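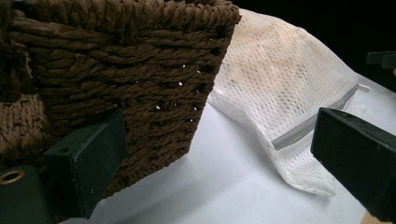 Cestos y bolsas del cuarto de lavado

Galería de Kazimiera Nowakowski
Álbum 9 de la serie Casa Pillach
Actualizado en agosto

Introducción

La Casa Pillach es una vivienda de dos plantas con un cuarto de lavado pequeño junto a la cocina. En este álbum se recogen los cestos y las bolsas que se usan a diario para la ropa, con una nota breve sobre cada pieza. Los muebles del cuarto y la encimera están en el álbum anterior. Los tendederos irán aparte, cuando quede montado el del patio.

Las piezas vienen de sitios distintos. Los cestos se compraron en la tienda Wasivis, salvo uno, que estaba ya en la casa. Las bolsas de malla son de un lote de Delari.

Cesto marrón oscuro y bolsa de malla blanca
Trenzado grueso de cordón retorcido, en hileras horizontales, con el borde rematado por una trenza más ancha. El color es chocolate, algo más claro en el relieve de los cordones. La bolsa de malla está extendida a su lado.
Referencia en el inventario: 3264.

Sobre el cesto

Es el más grande de la casa y el que más se mueve. Sube vacío al dormitorio por la noche y baja por la mañana con la ropa de color. Mide 40 cm de alto, que es lo que permite el hueco entre la lavadora y la pared. Se probó antes otro más alto y la puerta del cuarto no cerraba.

El tejido es tupido, aunque en la parte baja quedan pequeños huecos por los que pasa la luz. Para calcetines y prendas pequeñas no molestan. Las prendas con corchetes o cremallera van siempre dentro de una bolsa, porque se enganchan en el trenzado al sacarlas con prisa y luego hay que soltarlas cordón a cordón.

En la ficha de inventario el material figura como «fibra trenzada», sin más precisión. Por el aspecto podría ser cordón de papel o de fibra marina. Mientras no se sepa, se trata como papel: nada de ropa mojada dentro y nada de fregarlo con agua.

Limpieza: cepillo blando en seco, siguiendo las hileras, y el accesorio estrecho de la aspiradora para el fondo. Las manchas se quitan con un paño apenas humedecido y después el cesto se deja boca abajo junto a la ventana hasta el día siguiente. No se pone al sol directo. El otro cesto marrón perdió color por un lado después de un verano en la galería acristalada.

Si se suelta un cordón, no se corta. Se vuelve a meter por detrás del montante con una aguja lanera sin punta y se fija con una gota de cola blanca. En el taller Kaczmarczyk, que arregla sillas de rejilla, aceptan también cestos, pero solo para el borde.

Sobre las bolsas de malla

Se usan para ropa interior, medias, pañuelos y la funda del cojín de lana. Se llenan hasta la mitad. Cuando van más llenas, la ropa sale con restos de detergente en los pliegues y hay que repetir el aclarado.

Después del lavado se les da la vuelta, se sacuden y se tienden por la costura. Las pelusas de las esquinas se quitan con los dedos cuando la malla ya está seca. Las que tienen la cremallera estropeada no se tiran: en la despensa sirven para las cebollas.

Conviene mirar la malla de vez en cuando a contraluz. Un agujero pequeño se cose con hilo de poliéster blanco y aguanta bien. Si está en la costura, es mejor retirar la bolsa del lavado.

Dónde va cada cosa

Ropa de color: cesto 3264, en el hueco de la lavadora.
Ropa blanca: cesto bajo con forro de algodón, debajo de la encimera.
Toallas: cesto antiguo de la casa, en el baño de arriba.
Prendas delicadas: directamente en bolsa de malla, colgada del gancho de la puerta.
Ropa de trabajo del jardín: cubo con tapa, en el patio. No entra en los cestos.

Medidas y datos de la ficha

Número: 3264
Tipo: cesto trenzado, marrón oscuro
Altura: 40 cm
Procedencia: Wasivis
Ubicación: cuarto de lavado, planta baja
Estado: en uso
Reparaciones: ninguna

Notas

Los números de inventario son los del cuaderno de la casa y no coinciden con los códigos de la tienda. Si alguien busca el mismo cesto en Wasivis, hay que pedirlo por medida y color.

Las fotografías y los textos son de Kazimiera Nowakowski. Se pueden reproducir indicando el nombre y el número del álbum.

Álbum anterior: Encimera y estantes
Álbum siguiente: Tendederos (en preparación)
Volver al índice de la Casa Pillach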